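Week 4 - Wood for tables and benches
Intro to Furniture Materials, handout 2 of 3
Notes: G. Schwaiger (bring these to the workshop, I won't be printing more)

Carrying on from grain direction. Quick recap for those who missed the Rindham visit: straight grain = easy to plane, predictable. Wavy or wild grain = looks great, tears out if you go at it with a blunt iron.

How the log is cut

Flat sawn (some books say plain sawn). Cheapest, least waste. Gives you the arches and flames down the middle of the board. Cups as it dries, so watch wide tops.
Quarter sawn. Growth rings close to upright in the board. Straight lines on the face, moves less. Costs more, more offcuts.
Rift sawn. In between. Straight on all four faces, good for legs.

One board can show more then one pattern. Straight at the edges, figure in the middle. Common in flat sawn stock.

Movement

Wood moves ACROSS the grain, hardly at all along it. Everyone writes this down and then glues a breadboard end on solid anyway. Don't. Slotted holes, or glue the middle only.
Coastal workshop vs heated house in June - big difference. Leave the boards stacked with spacers before you cut.

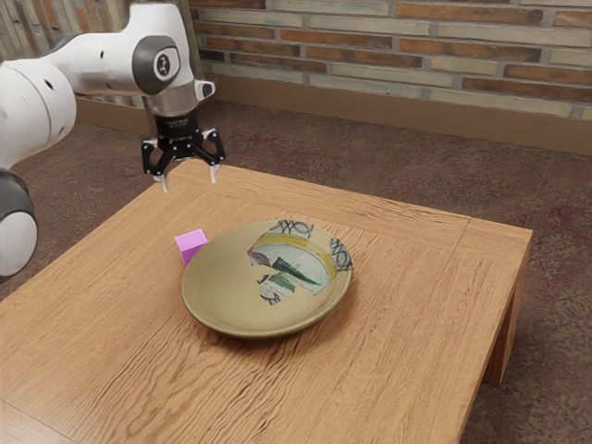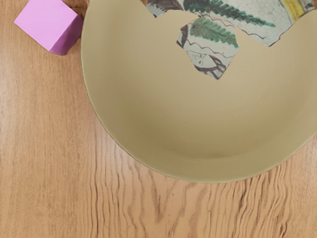
Wooden tabletop, two views. Images: U. Cáceres

Surface finishes

Oil - easy to fix, soft colour, needs redoing. Three thin coats, wipe off the extra. Rags flat outside to dry, they can catch fire in a heap!!
Hard wax - a bit tougher. Good for kitchen tables.
Varnish / poly - toughest, but a pain to repair once it's scratched through.
Printed or laminated grain - not a finish as such. A picture of wood on a board. Look for repeats in the pattern, and check wether the lines carry over onto the end. Can't be sanded.

Honey and tan colours: don't guess the species from colour. Stain and age will fool you. Look at the end grain with a hand lens.

Sanding - start at 85? No, 80, my slip on the slide. Then 120, then 200 or near enough. Going to 2000 on an oak table is a waste of an afternoon, and oil won't soak in properly.

Reading before next class
Kamedov, the chapter on drying. Skip the kiln tables.
Xenos handout on joints, front page only.

For the workshop
Small offcut, any timber, one face planed
Pencil, square, hand lens if you own one
Closed shoes. No shoes no bench.

Board sketch (end grain + face, label the cut) due at the start of class. In pencil is fine.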